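How to Roast Chestnuts in the Oven (and Get the Shells Off Without Tears)

My first batch of roasted chestnuts went off like popcorn. I had skipped the cutting step, thinking it was one of those fussy things cookbooks put in to fill the page, and I spent the rest of the evening wiping the inside of the oven. So please, whatever else you skip in what follows, don't skip the cutting!

Start with the shopping. Fresh chestnuts turn up in our stores in the fall and are usually at their best through December. Pick each one up and give it a squeeze. It should feel heavy and firm, with a shiny shell that doesn't give under your thumb. If it rattles, the nut inside has dried out and shrunk away from the shell, and no amount of roasting will bring it back. My neighbor Ruba Geagea drops hers in a bowl of water when she gets home and throws away the floaters, and I've picked up the habit from her. Keep them in the fridge in a paper bag, and try to use them within the week (they are much more like a vegetable than a nut when it comes to keeping).

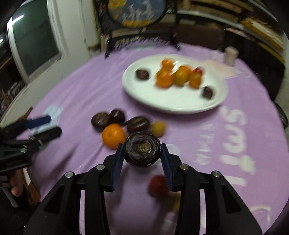
Chestnuts out on the lavender tablecloth, with other produce.

When you're ready to cook, heat the oven to 425 degrees. Lay a chestnut flat side down on a folded dish towel, which stops it from skating off across the counter, and cut an X through the rounded side with a small serrated knife. You want to go all the way through the shell and just barely into the skin underneath. Take your time with this part, put the radio on, and keep your fingers well back.

Now soak the cut chestnuts in warm water for half an hour. Not everyone does this, and my friend Marek swears it makes no difference at all, but I find mine come out softer and the inner skin lets go more easily. Drain them, pat them dry, and spread them on a baking sheet with the cut side up.

Roast for 20 to 25 minutes, giving the pan a shake halfway through. They're done when the shells have curled back at the cuts and a knife slides into the middle without a fight. Very large ones may want another 5 minutes.

Tip the whole lot into a clean towel, wrap it up, and squeeze until you hear the shells crackle. Leave the bundle alone for 5 minutes or so, then start peeling while they're still as warm as you can stand. Take out only a couple at a time and keep the rest wrapped. If the brown inner skin gets stubborn, pop the chestnut back in the oven for 2 minutes and try again.

Eat them right away with a little butter and salt, or chop them into stuffing. Leftovers keep for a few days in a covered dish in the fridge, and they're lovely warmed up in a skillet with Brussels sprouts.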